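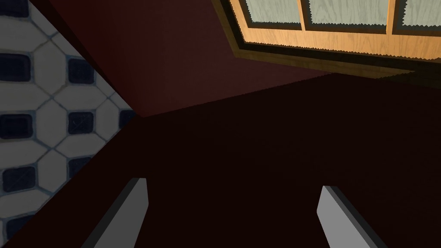 How to Re-Oil a Dark Wooden Tabletop Without Stripping It

Last September I finally got tired of looking at the dining table. It's a big old thing, stained very dark by whoever had it before us, and over the years it had gone dull in the middle and stayed rich at the ends, so that from the kitchen it looked like a stage with the lights off. I had been telling myself for ages that it needed to be sanded to bare wood and started over, and since I didn't want to do that, I did nothing, and the table got worse.

Then I tried simply cleaning it properly and giving it fresh oil, and it came up so well that I've since done the sideboard, two bedside tables and my sister's desk (she supplied lunch, and a very good one). I've been asked how I do it often enough that I thought I'd write the whole thing down in one place, with the mistakes left in.

First, find out what's on your table

This method is for oiled wood, or for wood with an old, worn oil-and-wax finish. If your table has varnish or polyurethane on it, the oil can't get in. It will sit on the top and stay tacky, and you'll be cross with me.

To check, put a few drops of water somewhere that doesn't show much, a leaf that lives in the closet is ideal, and go away for ten minutes. If the water has soaked in a little and left a darker patch, you most likely have a tired oil finish and can carry on. If it's still sitting up in neat beads, look closer. Fresh wax will bead water too. Rub the same spot with a rag and a little mineral spirits, and if you get brown or yellow on the rag and the beading stops afterward, it was wax. If nothing changes at all, you're probably looking at varnish, and you want a different tutorial from this one.

Veneer is fine, by the way. You just have to be much gentler with the abrasive, especially on the edges and corners, where it's thin and always seems to be thinner than you hoped.

One more thing before you begin. If the piece is very old and the finish is flaking like paint, have it tested for lead before you rub it with anything.

What you'll need

Hardwax oil or Danish oil, clear or dark tinted
Mineral spirits
Dish soap and warm water
A gray non-woven abrasive pad, the fine kind
320 grit sandpaper, one sheet, for marks only
Lint-free cotton rags, more than you think
Nitrile gloves
A metal can with a lid, half full of water
A good lamp you can move around

I use Ustumell oil in the dark walnut tint, because that's what the little hardware store near us carries and I got used to it. Lokier makes a clear one that I like just as well for lighter pieces. On very dark wood I'd go for a tint if you can get it. Clear oil will deepen the color nicely, but it won't hide the pale scratches, and on a nearly black table every pale scratch shows like a chalk line.

A word about the rags. Old T-shirts are wonderful, old towels are terrible. I used a towel the first time and spent the evening picking blue fluff out of wet oil with tweezers.

Step 1: Clean it much better than you normally do

Take everything off the table and wipe it down with warm water and a small squirt of dish soap. The cloth should be well wrung out. You want it damp, never dripping, and you want to follow right behind with a dry cloth. Go along the grain. Change the water when it turns gray, and it will turn gray, even if you are a tidy person who wipes the table after every meal. I thought I was one of those!

Pay attention to the places where people sit. Hands and forearms leave a film along the edge, and that film is exactly what makes new oil go blotchy. I go over the edges a second time as a matter of course.

Let it dry for a couple of hours with a window open, then go over the whole top with a rag dampened with mineral spirits. This takes off old wax and anything greasy the soap didn't manage. Open another window while you do this, wear the gloves, and keep well away from the stove or any pilot light. Lay the used rag flat outside to dry.

Step 2: Deal with the marks

White rings come from moisture caught in the finish, and a good many of them will vanish by themselves once you rub the surface down and oil it. So don't attack them yet. Black rings are a different animal. Those are in the wood itself, and on a pale table you'd have to bleach them out. On a dark one you can usually leave them alone and they'll melt into the color, and that's one of the great comforts of owning dark furniture.

For scratches you can feel with a fingernail, fold a small piece of the 320 paper and work along the grain, just over the scratch and a little way to each side. Feather it out so there's no hard line where you stopped. Be light. You're softening the edges of the scratch so it catches less light, and you don't need to reach the bottom of it.

If you go too far and end up with a pale patch (I have done this, right in the middle, where the fruit bowl now lives), put a dab of tinted oil on it, wait 20 minutes, wipe it off and let it dry overnight before you do the rest. It may take a second dab.

Step 3: Rub down the whole top

With the gray pad, go over the whole surface along the grain, long strokes from one end to the other, with about as much pressure as you'd use to wipe up spilled juice. The idea is to give the old finish a faint, even haze so the new oil has something to hold on to. Move your lamp down low so the light comes across the top sideways, and any shiny spots you missed will jump out at you.

Vacuum with the brush attachment, then wipe with a barely damp cloth. Wipe again. Run your palm over it. If your palm comes up dusty, wipe again.

Step 4: The first coat

Stir the can, don't shake it, and get right down to the bottom where the tint settles. I skipped this once and had a lovely pale first half and a nearly purple second half.

Pour a little oil onto a folded rag and start at one end. Work it in with small circles and then smooth it out along the grain. Do a section about as wide as your shoulders, then move to the next, overlapping a bit so you always keep a wet edge. Don't stop to answer the phone in the middle of the table. Let it ring.

The coat should be thinner than feels right. When I started out I put on far too much, thinking it would soak in if I was patient, and the extra just turned to syrup.

After fifteen minutes or so, or whatever your can says, take a clean dry rag and wipe off everything that's still sitting on the surface. Everything. Buff it as though you'd changed your mind about the whole project. The oil that matters has already gone in.

Please take care of your rags

Oily rags can heat up all by themselves as they dry, and if they're balled up in a trash can they can catch fire. Put each one into the can of water as you finish with it and close the lid, or spread them out flat, in a single layer, outdoors on something that won't burn. Once they're stiff and completely dry, follow your town's rules for throwing them out. Do this even if you're tired.

Step 5: Wait, then do it again

Give the first coat overnight at least, longer if it's humid. It's ready when it doesn't feel cool or sticky and a tissue slides over it freely. Rub it very lightly with the pad, wipe off the dust, and put on a second coat in just the same way, only thinner still.

Most tables are happy with 2 coats. A very thirsty one may want a third, and you'll know because there will be flat, dull areas next to soft, glowing ones when you get your lamp down low.

Living with it afterward

You can eat at the table carefully the next day, but oil goes on hardening for a couple of weeks, so use placemats, skip the wet glasses and don't lay a tablecloth over it until then. After that, a damp cloth is all it needs.

When one area starts to look tired, usually in front of somebody's favorite chair, you can do just that area with a quick rub of the pad and a thin coat of oil. It blends in by the next morning. I keep a small jar of the tinted stuff in the cupboard under the stairs, with the date I opened it written on a strip of tape across the lid.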